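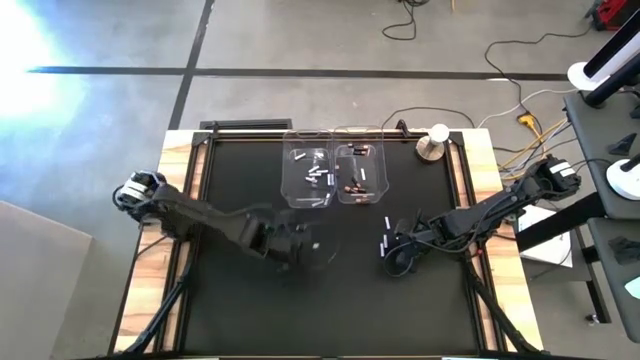 Sorting the battery drawer: one tub or two?

Forum > Around the House > Storage and Tidying

yaneth_grajales
Posted 2025-10-23

Hello all, long-time reader and very occasional poster. I've finally tackled the drawer under the phone (you'll all have one, I'm sure) and I'm sorting things into clear tubs, batteries in one and the little white cylinders in the other, with a few of the white ones still standing out on the black top. I do like being able to see what's in there without lifting everything out! My question is whether you'd leave the batteries lying any old how or line them up in rows. My sister swears by rows and I can't decide if I've the patience for it.

Yaneth Grajales

marrowfat64
Well done you, that's a job I've been putting off since May. I'm with your sister, I'm afraid. Batteries all higgledy-piggledy can touch end to end, and I was always taught to keep the ends apart, especially if there are any of the square 9-volt ones about. I put a bit of tape over the ends of those and stand the rest upright in an old Sterkov cutlery tray. It takes an evening, but with the radio on it's rather a pleasant one.

Tilly_in_the_attic
I'd gently disagree with marrowfat! Rows are lovely for the first week and then somebody wants one for the remote, the whole lot topples over, and you're back where you started. A shallow clear tub is fine for ordinary ones in my book, so long as you don't mix old with new and there's no loose change or paper clips in with them. We've got over 60 in ours (three children, so many toys) and I'd never keep that lot standing up.

oldpotting
Lids, please, whichever way you go. We had a toddler grandson to stay and everything came down to his height sooner or later. I bought the Londoño tubs with the clips on the side and put them on the top shelf of the airing cupboard, then moved them again when my wife pointed out how warm it gets up there. They're in the hall cupboard now, which is cool and dry and a nuisance to reach.

marrowfat64
Tilly, I take your point about toppling, but mine have dividers! I'll grant you a tub is quicker to fill.

yaneth_grajales
Thank you, all of you, what a kind lot you are. I think I'll go halfway: leave the white ones loose, as I'm not fussed about those, and do the batteries properly with dividers and a lid. Does anyone know whether the Rotetti inserts fit a tub that isn't Rotetti? I've 21 pence off voucher money left and a great deal of optimism.

Tilly_in_the_attic
They don't quite, I had to trim mine with the kitchen scissors. Cereal box card does just as well, and it's free.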